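4. Recording your first two-handed demonstrations

Now for the best bit! By this point Perumel should be running and both arms should have passed the range check in section 3.

1. Set out 2 objects of different sizes, plus something to put them on.
2. Press Record and wait for the tone.
3. Move one object at a time. Slow, slightly wobbly takes are fine (our policy learned a lot from Huw Prosser's).
4. Press Stop, then label the take before starting another.

Note: Ha-rang Cho trained the Mukum policy on 259 takes and it already coped with new layouts, which delighted all of us. The full set has over 2,000.

Caution: keep your own hands off the table until the arms are parked.

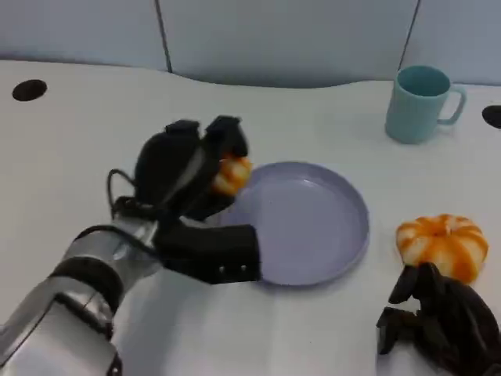 TASK GROUP: PUMPKINS ONTO PLATE

Left hand holds the small pumpkin at the plate's rim, with the larger one still on the table to the right. Label takes like this "small first". Aim for 100 before you train.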